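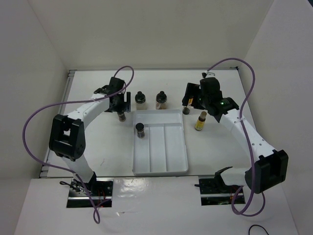
January 24, 2019
Two-arm cell, Jendport bench

Controller swap, continued. Unus is in, Pastor is out, and the old Pastor config is saved in two places because I have met myself.

Plan for the session was to run the same bottle-into-tray task under both controllers, same arms, same fingers, same pads, and settle whether Unus grips better or whether it only has a nicer settings page. Nuria Barrios maintains it's the settings page. I had Unus down to win on force limiting and lose on everything involving the wrist.

Setup notes, for whoever has to repeat this:

Loop rate 288 Hz on both. Unus will go faster but Pastor won't, and I didn't want that argument later.
Grip timeout 2000 ms. Pastor ships with something much more hopeful.
Current limit on the fingers left at setting 2 for both. The scales don't mean the same thing, see below.
Run IDs start at 1014. The earlier ones belong to the cable saga and should be left out of any average.

The scales first, as that ate most of the morning. Setting 2 in Pastor is a firm handshake. Setting 2 in Unus is a man trying to pick up a bubble. First half dozen grasps the fingers closed, touched the bottle, reported success, and went up without it. The log has a lovely column of SUCCESS all the way down. I ended up matching them by closing on the load cell and adjusting Unus until the reading agreed with Pastor's, then writing the result on tape on the monitor. Do not remove the tape. The manual has a conversion table, and it is wrong in both directions.

Once matched, the differences got smaller and more interesting. Pastor closes fast and then stops dead, so a light bottle gets nudged before it gets held. Unus slows down for the last bit of travel, and the bottle mostly stays where you left it. On the little capped ones I'd take Unus every time. On the larger ones I couldn't tell them apart with the names hidden (Nuria hid the names, I guessed, we won't be recording my score).

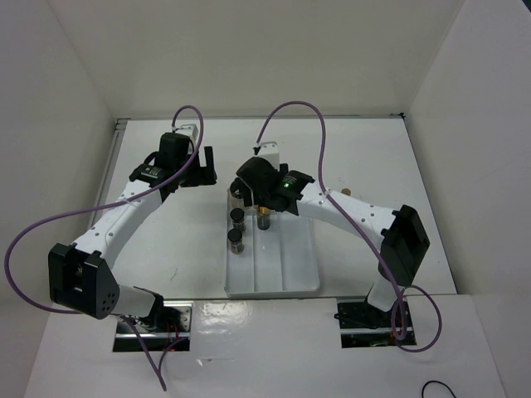
Right gripper at the clear bottle, back left corner of the tray. Left gripper open, nothing in it.

Reaching over the back of the tray is where both controllers get silly. The arm comes in low, the gripper body covers most of what you're trying to see from the fixed camera, and you find out about the neighboring bottles by listening. Unus has a keep-out box for this, which I drew too tall the first time, so the right arm politely refused to go anywhere near the job. Redrew it. Then it went.

Handing control from one arm to the other: Pastor lets both arms move at once and trusts you. Unus wants one arm parked before it releases the other, unless you dig out the shared-zone option, three menus down, named "cooperative (legacy)". Turned it on. No collisions, one near miss, and the near miss was my waypoint.

Wrist cameras are the pleasant surprise. Under Pastor the stream lagged enough that I'd stopped looking at it and was doing everything from the fixed view, like parking a car from the house across the street. Under Unus it keeps up. I re-taught the approach points from the wrist feed and the side-to-side error came down enough to see by eye, no statistics needed.
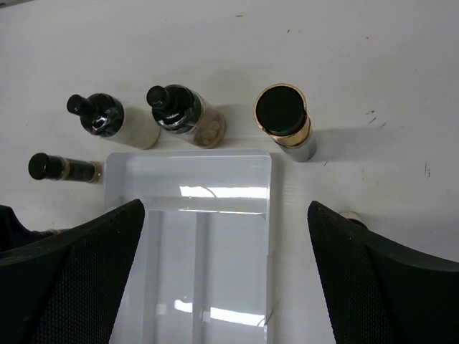 Glare is still a nuisance. The tray is shiny, the light is overhead, and the edge finder loves a bright streak more than it loves an actual divider. It picked a reflection as the compartment wall often enough that I've turned edge finding off and am using taught positions until we get something over the lamp. Nuria wants a matte tray. Nemunby sells one and quotes September, so we want a piece of tissue paper.

Pads: no change between controllers that I can blame on the controllers. The dotted texture holds on the glass. Caps are a different matter, and grabbing by the cap is still cheating that works until it doesn't. Grasp point stays on the body for all logged runs.

Cables: rerouted before starting, the big loop over each arm stays. It looks like a party decoration but it lets the wrist turn all the way without tugging, and every tidy version I've tried has pulled on the connector.

Left to do:
- rerun the small-bottle set under Pastor with the matched force, so the comparison is fair and I stop being smug
- ask Unus support why the finger setting goes down to zero on restart
- same again with the arms' jobs swapped, left placing and right holding
- find out who set the fixed camera to auto exposure. If it was me, delete this line

Leaving Unus installed overnight. Pastor config is still in both places, I checked again before I left.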